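Drulley two-arm bench kit: Set-up guide
Section 8. First handling run

Carry out this section after both arms are homed and the gripper cables are connected. Keep one hand near the stop switch whenever the arms are powered.

1. Wipe the tabletop and remove tools and loose screws.
2. Set the speed limit to 40 in the Medve panel. Leave it there for the whole section.
3. Place a black test block flat on the table within reach of the left gripper.
4. Open the right gripper and park it on its own side.

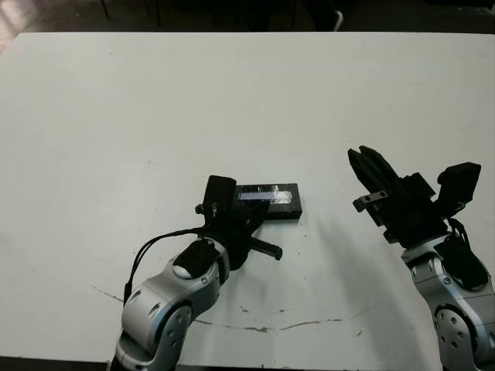
5. Jog the left arm down in small moves. Stop before the finger touches the table.

CAUTION: Check the slack in each cable before turning a wrist. A tight cable can pull its plug out.

6. Close the left gripper on the part and raise it slightly. If it slips, lower it, open the jaws and grip again closer to the base.

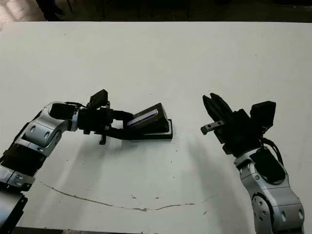

7. Bring the right gripper toward the part and save the position as point 277. Save the left arm's position as point 385.

Note: Saved points are lost if you home the arms again. Corrado Marras keeps a backup routine on the Skernasine workshop drive.

8. Lower the part, release it and back the left arm away. Repeat with two parts on the table, using the right arm for the second. 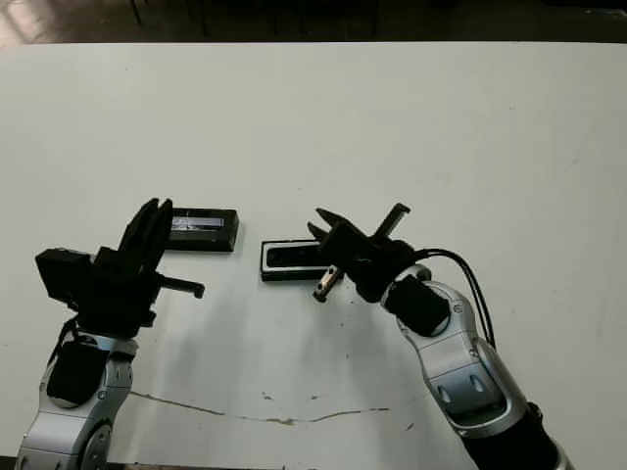
9. Cut power only when both grippers are empty and the arms are supported.

Revised 03/04/2023, U. Costa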